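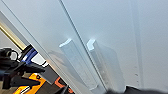 PANELS & SHEET GOODS

Shop > Interior Surfaces > Wall and Cabinet Panels > Trelley White

Products Finishes Samples Trade Accounts Contact

Trelley White Panel

Trelley is a smooth white panel for utility rooms, closets, shop fittings and built-in cabinets. It is sold in full sheets and can be cut to size at our Prustdale counter. The face is factory finished and does not need paint or primer.

Both faces are finished the same way, so a sheet can be used for doors and shelves as well as for walls. Raw edges should be sealed or covered after cutting. Matching edge tape is sold separately by the roll.

Joints
Panels may be butted directly together. Leave a gap of 3 mm where a run meets a door casing or an outside corner, and fill it with white sealant. Where two panels meet at an angle, dry fit both before fixing either one. Small differences in the wall behind will show at the joint.

Cutting
Use a fine-tooth blade and cut with the good face up on a table saw, face down with a circular saw. Leave the protective film on until the job is finished. We make up to 4 cuts per sheet at no charge. Angled cuts are priced separately.

Care
Wipe with a damp cloth and mild dish soap. Do not use scouring pads or solvent cleaners.

Ordering
Sheets ship flat on a pallet from our Rivera warehouse. Allow 12 working days for orders cut to size. Cut panels cannot be returned. Full sheets may be returned if the film has not been removed.

Trade pricing for Zosville and the surrounding area is handled by Tyyne Hirvonen. For cutting questions, ask for Teodoro Buenaventura at the Prustdale counter.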